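Interview: Gathering Examples at the Sutarska Site
Published by the Prosumance Communications Office
March 22, 2022

Prosumance opened its data collection laboratory in Sutarska last July, on the second floor of a former print works. The laboratory produces demonstrations for a learning system intended to sort and pack household goods. The head of collection met with this office to discuss how the examples are made and what is required of the people who make them. Under laboratory policy, staff members are identified by position only.

The work is organized into episodes. In each one, an operator guides a pair of robot arms through a short task from start to finish, and the positions of the joints are recorded together with the camera views. The current set holds 3,306 episodes, of which 2,007 have passed review.

"People hear the first number and are pleased, and then they hear the second," the head of collection said. "I prefer to report both. An episode that fails review still cost us an operator's time, and we should know why it failed."

How an episode is judged

Review is carried out by 2 staff members working separately. They look for long pauses, for objects that leave the work area, and for any point at which the written instruction and the motion of the arms disagree. Where the reviewers differ, the episode is set aside and viewed again at the end of the week.

The head of collection was firm that a small mistake does not disqualify an episode. "If an operator misses a grasp, opens the gripper and tries again, we keep it – provided the recovery is clean. The system will miss grasps too. It ought to have seen what a second attempt looks like."

Operators are trained for nine days before their work enters the set. Most come from warehouse or assembly jobs, and several had never handled a robot before. The head of collection described the hardest lesson as one of pace. "New operators hurry. They want a good count at the end of the shift. We do not post counts on the wall, and I do not intend to start."

Choosing the objects

The object list now has 113 entries, drawn up with the partner laboratory in Salville. Boxes and cartons were introduced first. Pouches and other soft packaging followed in the winter, and they have taken up a large share of the discussion between the two sites.

"A carton tells you where its sides are," the head of collection said. "A pouch changes shape when you touch it, and then it changes again when you put something beside it. We record both kinds in the same trays so that the system does not learn to connect a tray with a type of package." 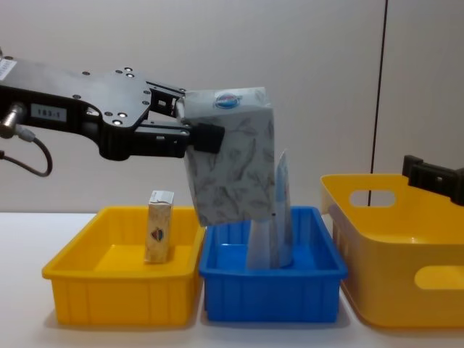 Plans for the coming months

The next stage will be carried out with Aranda, which is preparing a second set of workstations. The two groups have agreed on a common form for written instructions, after an early exchange of data showed that one site wrote "place" where the other wrote "drop."

Asked whether the laboratory expected to reach a point at which no further examples were needed, the head of collection was cautious. "I have been asked for a final figure several times, and I have declined each time. We will stop adding a task when new episodes of it no longer change the results. For cartons we may be near that point. For pouches we are not."

Applications for operator positions in Sutarska are being accepted through the Prosumance personnel office.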